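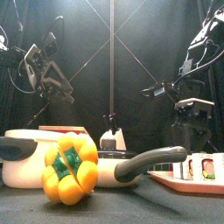 Is it worth keeping my old sourdough starter, or should I begin again?

Posted by farnon_flats, 02/08/2022
Filed under: Baking at Home

Hello all, and sorry in advance for the length of this. I have had a starter going in the fridge since before we moved to Farnon, and I used to bake every week without fail. Then life got busy, we packed up the house, and the poor jar went to the back of the bottom shelf in December and stayed there. I pulled it out this morning and there is a good layer of dark gray liquid on top, and it smells a lot like nail polish remover. No fuzz that I can find, and no pink or orange streaks (I did look, with my reading glasses on).

I'm oddly attached to it, because it made the first decent loaf I ever baked, but I also don't want to make my family sick or waste a whole bag of flour on something that is past saving. I use plain all-purpose flour, mostly Flanovell brand because that is what the little store near us carries. My kitchen runs cold this time of year. Should I try to bring it back, and if so, how long do I give it before I call it quits?

Thank you kindly!

drolo_baker

Oh, please don't throw it out yet! What you're describing sounds like a very hungry starter to me. The gray liquid is usually called hooch, and that sharp smell comes along when the jar has gone a long time without a meal. Mine has smelled like a paint store more than once and went on to make lovely bread afterward. You were right to check for pink and orange, though, and for fuzz. If you ever do see any of those, the whole thing goes in the trash, jar contents and all, no scraping off the top and hoping.

Pour the liquid off, then scoop a spoonful from the middle of the jar into a clean one. Add 2 spoonfuls of flour and enough lukewarm water to make a thick pancake batter, stir it well, and set the lid on loosely. Do that again every morning, keeping just a spoonful of the old each time and tossing the rest. If you can get hold of a little whole wheat or rye flour, mix some in for the first few feedings. It really does seem to perk things up, and then you can go back to your usual flour once it's bubbling.

For the cold kitchen, I put mine in the oven with the oven off and just the light on. Please tape a note over the controls! I once preheated the oven for a casserole with the jar still in there, and I was sad about it for a week.

I'd give it a good 4 days before you start worrying, and longer if the house is chilly. When it doubles between feedings and smells pleasantly sour again, bake with it. Good luck, and do come back and tell us how it went.

pan_and_peel

Just start over, it's only flour and water. I keep 300 grams of mine going and it's way more than I need. If you do save it, dry some on parchment so you have a backup.

oldoven900

I agree with the first reply, with one small addition: put a rubber band around the jar at the level of the starter right after you feed it. Then you can see how far it climbed, even if it has already sunk back down by the time you get home. I thought mine was dead for the longest time and it was rising beautifully while I was at work.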